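8 min read

4. The Open Day Demonstration

4.1 Setting and audience

The demonstration was held at the Pletlow workshop on a Sunday in August, during the building's yearly open day. Visitors came in groups through the main hall and stopped at each station for as long as they liked. We asked for no sign-up and gave no fixed talk. A host, Thoa Đào, stood at the front of the station and answered questions, while a second member of the team stayed at the control desk with a hand near the stop button.

Most visitors were families from the neighborhood. A smaller number worked in kitchens, in care homes or in appliance repair, and their questions were longer and more specific. We had planned the station with the first group in mind, and several of the changes reported in Section 5 came from the second.

4.2 Task and station

We wanted a task that a visitor could follow without any explanation. Earlier trials at Voma had used machined blocks and pegs, and people who watched those trials often asked what the blocks were for. For the open day we switched to things found in a home kitchen. The host named an item and a place to put it, the operator entered the request, and the arms carried it out at reduced speed. A visitor could also choose the item.

Figure 3 shows the station with one gripper lowered to the green bowl. The second arm is holding nothing and its gripper is open over the far corner of the paper. We kept the paper cover from the Voma trials because it cuts glare from the table and can be replaced quickly between groups. The items differ in the kind of grasp they call for. A bowl can be taken by the rim, the saucepan has a long handle and a lid with a knob, and the toaster is a large body with a cord attached.
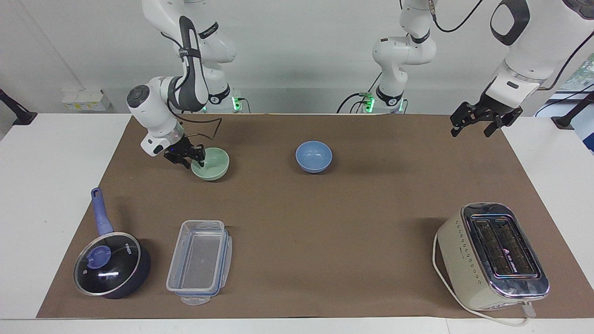
Figure 3. Two-arm station at the open day, with one gripper at the rim of the green bowl.

4.3 Procedure

Each run began with both arms raised and the items put back by hand. The host read the request aloud so that the group knew what to expect. If a grasp failed, the operator allowed one more try and then ended the run. We did not hide failed runs or restart them quietly. The host told the group what had gone wrong, as far as we knew it at the time.

Runs took up to 35 seconds. This was slower than our normal setting, and it was chosen after a rehearsal in which 2 of our own colleagues, standing where visitors would stand, said the faster motion made them step back.

The host wrote down visitor questions on cards between groups. We did not record audio or collect names. The cards were typed up the next morning and sorted by one author, then checked by another. Where the two disagreed, the card was placed under both headings.

4.4 What visitors asked

The most common question was whether the arms could see the items or had been told where they were. The next was what would happen if a person reached in. Children tended to ask for the toaster. Adults asked about washing, and one repair technician wanted to know how the system would deal with a cord that had caught on something, a case we had not prepared for.

Several people took the idle arm to be broken or switched off. The host explained that it was waiting for its part of the task, but the question came back with nearly every group. At the Pasel visit, described in the next section, we posted a short notice about this beside the control desk.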